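Cahier d'atelier – projet étudiant Prerine, tâche « linge »
Juillet, repris vers 16 h 40

Je reprends là où j'ai laissé le cahier avant la pause. La consigne du club Otcombe tient en une ligne : prendre un vêtement, le changer de place, relâcher, recommencer. Sur le papier, deux bras et une politique entraînée sur 2057 démonstrations. Je n'ai toujours pas compris pourquoi on annonce ce chiffre à tout le monde alors que 893 de ces démonstrations portent sur des serviettes pliées, qui ne ressemblent à rien de ce qu'on met dans le panier.

Réglages inchangés : vitesse réduite sur le bras gauche, seuil de fermeture de pince d'hier, panier entre les deux bras, devant le siège gris. On travaille avec le maillot rouge numéro 23, la doublure blanche du panier laissée en place. J'avais demandé qu'on la retire, on m'a répondu que Quinlan la garde aussi sur son banc. Soit.

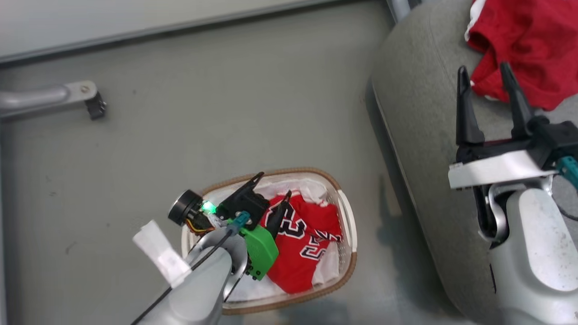 Ce qui me gêne dans le protocole, c'est le critère de réussite. On coche « prise correcte » dès que la pince se referme sur du tissu. Or tissu peut vouloir dire maillot, doublure, ou les deux ensemble, et le script ne fait pas la différence. Tant que la grille n'a pas une colonne pour ça, le taux affiché ne vaut pas grand-chose. J'ai rajouté la colonne à la main dans le tableau partagé, on verra qui la remplit.

Autre point, les vues de poignet. Une pince qui occupe tout le bas du champ, un fond presque uniforme, des panneaux clairs, un sol gris, un siège gris. Le rouge ressort très bien, trop bien à mon goût. Je parie que le modèle cherche du rouge et rien d'autre. À vérifier avec un vêtement gris ou blanc avant de parler de généralisation dans le rapport.

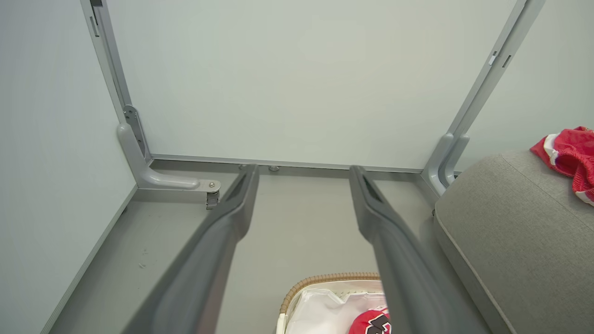 Fig. 2 – Vue de poignet, pince ouverte à vide. Vêtement rouge sur le siège, panier en bas.

Côté logiciel : le script de Welance (l'équipe étudiante, pas la salle) coupe les épisodes à 2671 pas, sans avertir. Je suis tombé dessus en cherchant autre chose. Les essais longs sont donc comptés comme des échecs, ou pas comptés du tout, selon la version du script que chacun a sur sa machine. Il faut figer une version avant la prochaine série. Je l'ai déjà écrit dans ce cahier au mois de juin.

À faire :
– relancer cinq essais sans toucher au panier entre deux
– même série, vêtement non rouge
– noter l'heure de chaque redémarrage
– refaire le zéro du bras droit, je n'ai pas confiance dans celui de ce matin

Relecture et contrepoint ci-dessous, à ma demande.
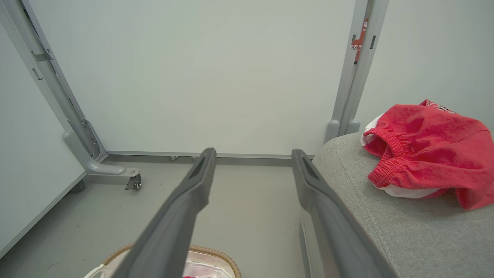 Par Aroha Hollis – atelier Otcombe, groupe Prerine

D'accord sur la colonne, d'accord sur la version figée. Moins d'accord sur le rouge. Les serviettes des premières démonstrations étaient de toutes les couleurs, et si le modèle ne suivait que le rouge il n'aurait rien appris dessus. Mais je n'ai pas de mesure à opposer, donc l'essai avec un vêtement gris reste utile. J'apporte un sweat.

Pour la coupure à 2671 pas, c'est moi qui l'avais mise, pour économiser du disque. Je la rends paramétrable ce soir et je mets un message dans le journal quand elle se déclenche.

Le zéro du bras droit est à refaire avec le gabarit, pas à l'œil.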